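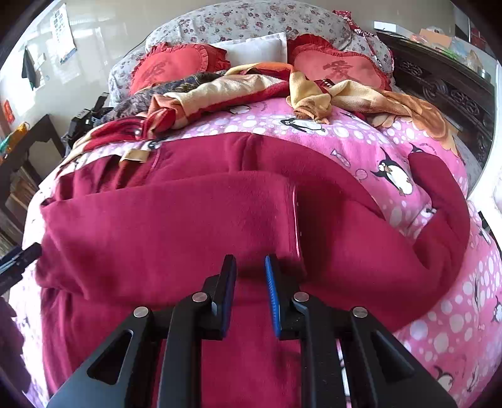

How long does it take to fold a winter's worth of laundry on one bed?
Most of an afternoon, if you stop to find the other sock. Twenty minutes if you give up on socks.

The Winter Put-Away, April
Words by Ánh Lò

Every April I take the heavy clothes out of the closet in our Wosstead apartment, lay them on the bed, and try to make them smaller. The bed belongs to the penguins, who came with the duvet and have never lifted a flipper.

The red fleece. Deep maroon, slightly fuzzy, bought in Kakbridge during a cold snap that ended the next morning. Laid out flat it has more folds in it than it will ever have once I'm done folding it.

The sleeve. One long sleeve curves up the right side, past the big upright penguin. My method is sleeves in first, then the bottom up to the collar, then a second try.

The label. Small, beige, near the upper left. I use labels to work out which way a thing is facing, and I am wrong about half the time.

The penguins. Black and white, orange feet, bubbles all over, little fish here and there. One is lying sideways near the top, and I know how it feels.

The blanket. Orange, peach, beige and red, bunched up toward the head of the bed. It was on the list for last April too. It is a two-person fold — the other person is in Iten until the end of the month.

Final count for the closet shelf: 2 bins, one of which closes. The fleece went in last, and came out again at 9 p.m. when the heating clicked off.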